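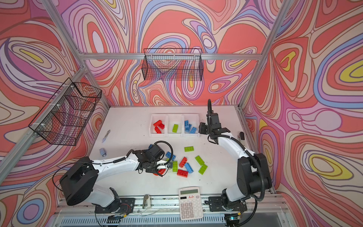

15 October 2024

Up too late again. Writing this fast before I lose it.

Whole day at Undgate on the sorting cell. Toy bricks, two arms, three bins, one color per bin. Alby calls it nursery duty. Fair enough but I keep thinking of the twins' floor at home and how much I would pay for something that did just this, badly even, while I made dinner.

Fatima came by after lunch with the Rundon people. They want returns sorting on the shop floor by February. Mixed totes, clothes, cables, boxes half crushed. I said bricks first. She said yes but when do the bricks end. Didn't have an answer. Told her I'd write one up, so now I have to write one up.

Argument with Harsh in the corridor, friendly one. He thinks chores are basically solved and the rest is money. I think picking a thing up is maybe a third of a chore. The rest is knowing what the thing is doing there, whose it is, whether it matters. My mother clears a table without looking at it. She moves the bills to one side, wipes, puts the bills back. Try writing that down as a task. Harsh says it'll learn from enough examples. Akpan has 832 logged runs and I still wouldnt let it near my mother's table. 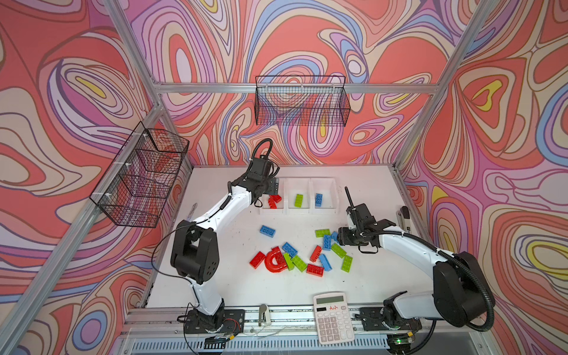

Speed is what visitors always ask about and I'm sick of it. Rundon's man had a stopwatch out on his phone, I saw him. A kid with both hands would beat us, sure. What I'd rather they asked is what happens with the odd one. There's a red arch in with the straight bricks, a half circle, and that's the piece I care about, much more than how fast the greens go. It's red so it goes with the reds, easy rule. But the grip is different on a curve and a person never even notices that they changed their hand. Same with the pieces lying up against each other, you'd just nudge them apart with a finger – no plan at all. Wrote "nudging" on the whiteboard and underlined it. Aarti added a question mark.

Also the calculator is still sitting out at the front of the table with the red scribble on it. Mamta wants to leave it there as a do-not-touch test. I like that. Half of tidying is leaving stuff alone.

So where are we. Laundry, no. Dishes, some, if you load them kindly. Shelf stocking, one product, good light, maybe. Sorting by color into bins, I'd say yes and mean it, and that's a real job in some places. Drolach does it with 200 people on a line, Fatima says. Didn't sleep well on that one last time I thought about it and wont tonight.

To do tomorow: email Fatima the brick answer. Ask Alby for the second batch of logs. Call the school back re Thursday pickup – no, they moved it, check. Buy dish soap.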